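How Do Scientists Measure a Drop?

Ask a grown-up in the kitchen how much vanilla goes in the cookies and you may hear "oh, a splash." Most cookies survive this. Laboratories are fussier. If a scientist writes down "a splash" of anything, the scientist in the next room will come in and stare at them until they fix it.

The trouble is that scientists often need amounts far smaller than a splash. They need a piece of a drop. You can't pour a piece of a drop, and if you tried it with a measuring spoon you would have a wet spoon and no science.

Meet the microliter

You have probably seen a liter of something, such as milk or fizzy water. Cut a liter into a thousand equal parts and each one is a milliliter. A small medicine spoon holds 5 milliliters. Now take one milliliter and cut that into a thousand parts as well. (You will need a very good knife.) Each part is a microliter, and it is about the size of a grain of coarse sand.

Plenty of lab jobs call for 200 microliters of this and 10 microliters of that. The person doing the job may have to do it 400 times before lunch, which explains some of the faces you see at lunch.

The fancy drinking straw

The tool for this is called a micropipette. Say it "MY-kro-pie-PET." You already know how a simple pipette works if you have ever put a straw in your drink, covered the top with your finger, and lifted it out with the drink still inside. If you then let go over your brother's homework, you also know how it stops working.

A micropipette does the same sort of thing with a button in place of a finger. It goes like this:

Press the button down. A little piston inside pushes out some air.

Dip the end in the liquid.

Let the button up slowly. The piston rises, and liquid moves in where the air used to be.

Press again over the place where you want the liquid to go.

"Slowly" is the hard part. Let the button pop up and you may suck in bubbles, and a bubble is a very poor measurement of anything except bubbles. Anel Makhubela, who teaches the Saturday-style science club in Clendley even when it isn't Saturday, makes beginners practice with colored water until they stop giggling.

The end that touches the liquid wears a small plastic tip. After each job the tip comes off and a new one goes on, so yesterday's liquid doesn't sneak into today's. Think of it as a clean spoon for every jar of jam.

Where it all lives

A pipette should hang upright when it is resting. If it lies on its side with liquid in the tip, the liquid can run up inside, where the working parts are – and then somebody has to write an embarrassing email to the repair shop. So labs use a stand, a sort of coat rack for pipettes.

Tubes need help too. A round-bottomed test tube has no idea how to stand up by itself, so it goes in a rack. Screw caps keep things in and dust out. A tube with no cap is fine on the bench for a while, as long as your elbows behave. The rack under the pipette here has a capped tube and, next to it, a tall open one with yellow liquid in the lower part.

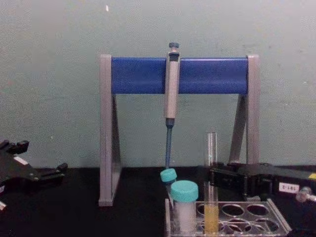 Try it at home

You need a clear straw, two cups, water, and a few drops of food coloring. Color the water in one cup. Dip in the straw, put your finger over the top, and carry the water to the other cup. Can you move the same amount every time? Draw a line on the straw with a marker and try to hit it.

Do it over the sink. Food coloring is very fond of carpets.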